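Refinishing a tabletop, oil or poly?

mapleandmud
Ok so I finally dragged the old dining table out of my aunt's place in Stosholm and I'm trying to decide on a finish before June. The old coat is gone, I sanded down to 100 grit and then chickened out. Two kids, lots of spilled juice. My brother swears by oil, my neighbor says I'm nuts if I don't use polyurethane. I want it to stay pale, no orange!! This is the kind of color I'm after, light grain and rounded corners like mine has:
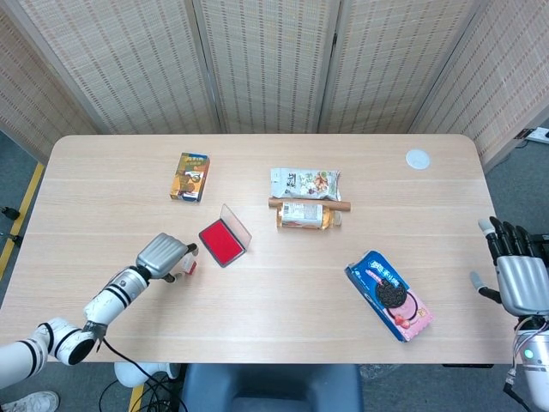 Water-based poly, renley_shed told me in a message last night, and don't even think about the oil if you want pale. I'm leaning that way, but it looked kind of plasticky on my bookshelf. Anybody got kids AND an oiled table?

tuckahoe77
Me! Hardwax oil, going on 2 years. Water rings happen, you rub a little more oil in and they mostly go away. Poly looks great until it chips and then you're sanding the whole top again.

gluepot
Disagree with tuckahoe. I don't want a table I have to babysit. Three thin coats of water-based, light sanding in between, done. The plastic look comes from putting it on too thick (and from gloss, get the matte).

tuckahoe77
It's ten minutes every few months, hardly babysitting lol. And matte poly goes shiny right where people put their elbows.

gluepot
Mine hasn't.

mapleandmud
Great, so now I'm more confused than before. The Gumora oil is on sale at the Madigan store, does it yellow?

oakleaf_b
Any clear oil will warm it up some. Look for one with a bit of white in it. And please go past 100 before you put anything on, I'd stop at 150 for oil. Try it on the underside first!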